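Robot learns to pick up objects it has never seen by practicing on its own, Tillton researchers report

Thursday, September 10, 2020

TILLTON - A robot arm that spends its nights rummaging through a bin of odds and ends has taught itself to pick up things it has never come across before, and it did so with far less practice than earlier systems of its kind needed, researchers at the Tillton Institute for Machine Learning and Robotics report this week.

The method, called Fosari, lets a robot decide for itself which grasps are worth trying next. Instead of repeating moves it already does well, the arm goes looking for the ones it is least sure about. After 541 hours of practice, it was able to lift and hold nearly 796 of every 1,000 unfamiliar items on the first attempt.

"The first time I read those numbers I went back and checked the logs," said Carla Nassar, who leads the project. "Then I checked them again, and then I called Cosmin at home, and he checked them too. We are very happy with this one!"

Picking a single thing out of a jumble is easy for a toddler and surprisingly hard for a machine. Objects lean on walls, hide behind one another and slide away when touched. A soft item folds. A round one rolls. Many industrial arms get around the problem by working only with parts they know, laid out in a way they expect. That suits a factory line very well, but it is not much help in a recycling plant, a kitchen or a hospital supply room, where the next item could be almost anything.

One popular answer has been to let robots learn by trial and error. The robot looks into a bin, picks a spot, closes its gripper and finds out whether it came up with something. Do that enough times and a neural network starts to see patterns in what works. The trouble is how many times "enough" turns out to be. A robot picking its grasps at random spends most of its early life closing on air, and once it has found a few reliable moves it tends to use them over and over, learning less and less each day.

Fosari takes a different route. The system trains five small networks side by side, all on the same data but each with its own starting point. Before every grasp, each network gives its opinion on hundreds of possible gripper positions. Where the five agree, there is little left to learn. Where they disagree, the robot knows it has found a gap in its own understanding, and that is where it sends the gripper.

"It's a bit like a student who skips the homework problems she already knows how to do," Nassar said. "She gets more wrong answers that evening, sure. But look at her a month later."

The early results do look rough. In the first days of training, the Fosari robot missed more often than a comparison robot that always chose its safest grasp. The two drew level at about the halfway mark, and from there the gap opened up in Fosari's favor and kept widening until the end of the run.

The practice setup is a plain one. An industrial arm reaches down into a sloped metal bin, with a second bin compartment right behind it. The robot works through one side, moving what it picks up to the other, and then switches over and works its way back. The walls slope so that rounder items tend to settle where the gripper can get at them, though the researchers left plenty of awkward spots along the base of the walls, and those spots supplied many of the most useful lessons.
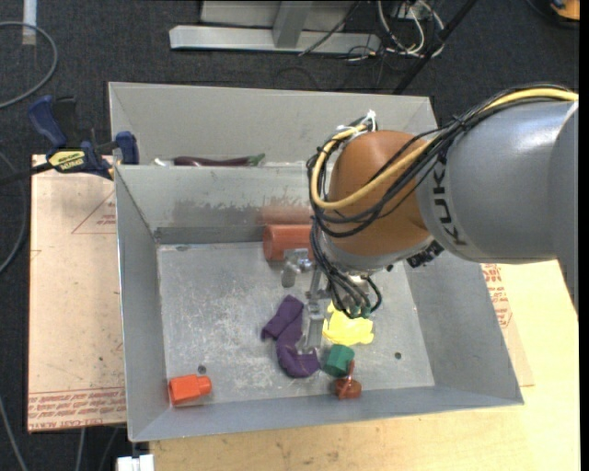 The KUKA arm with its metal gripper over the practice bin, which holds a mix of brightly colored objects.

What goes into the bins matters as much as the software. The team wanted a mix of shapes and stiffnesses that would not let the robot get comfortable, so the training collection includes rounded things, blocky things, thin things and things that crumple. A separate collection was kept in a closed cabinet and never placed in the bins during training. Every figure in the report comes from that second group.

Cosmin Gavrilă, the engineer who built the rig and wrote most of the control code, said that the arrangement of the bins went through several versions.

"We began in January with straight walls, and the robot got stuck every evening at about the time we all sat down to dinner," Gavrilă said. "Something would end up flat in a corner and the arm would go back to that corner again and again, because of course that was the thing it was most uncertain about. It was doing exactly what we asked. So we changed the walls, and we also taught it to give up on a spot after a while and come back later."

That second fix became part of the method. The researchers call it a patience limit, and it proved more important than they had expected. Without it, the robot can fall in love with a problem it has no way to solve. With it, the robot drops the problem, tries something else, and often finds that the new experience helps when it returns. Turning the patience limit off in a later test brought the success rate down sharply, even though everything else stayed the same.

The group also looked at which kinds of disagreement taught the robot the most. Some came from objects being partly hidden, some from objects that could bend, and some from grasps close to a wall, where the gripper has to come in at an angle. The wall grasps were the surprise. A robot that had learned to deal with walls also did better out in the open, perhaps because it had been forced to pay closer attention to the shape of its own gripper. The researchers are careful to call this a guess for now, and a follow-up study is planned.

To see whether the method depended on one particular machine, the team sent the code to colleagues at the Bronberg Laboratory, who run a smaller arm with a different gripper. The Bronberg group trained for 400 hours, using objects of their own choosing, and saw the same pattern: a slow start, a crossover, and then a clear lead over the safest-grasp approach. Their final success rate was lower than the one in Tillton, which both groups put down to the shorter run and the gripper's narrower opening.

There are limits. The system does poorly with very flat items lying against the floor of the bin, and with anything transparent, which its depth sensor has trouble picking up. It chooses a grasp only by how likely it is to hold, so it has no notion of handling a fragile object gently. It also cannot be asked for a specific item. Fosari picks up something, and does it well, but the choice of what is its own.

That last point is next on the list. Nassar and Gavrilă are now working on a version that takes a request, so that a person could ask for the yellow one and have the robot clear other things out of the way to reach it. Early trials have started, and the two say the uncertainty measure seems to carry over nicely - the robot can be unsure about which object is meant as well as about how to hold it, and it can learn from both.

The research was supported by the Tsang Fund for Basic Engineering, which pays for long-running laboratory experiments. The full report, the training code and a record of 700 hours of bin picking, covering the main run and the tests that followed it, will be free to download from the institute's website. The record includes the failed grasps as well as the good ones.

"Please take the failures," Gavrilă said. "They are the best part of the data, and we worked very hard for them."

About the Tillton Institute for Machine Learning and Robotics

The institute carries out basic research on how machines learn from physical experience. Its laboratories in Tillton are home to groups working on grasping, walking robots and touch sensing, and it offers graduate training and a summer program for visiting students.

Media contact: Press Office, Tillton Institute for Machine Learning and Robotics. Interviews with Carla Nassar and Cosmin Gavrilă can be arranged on request.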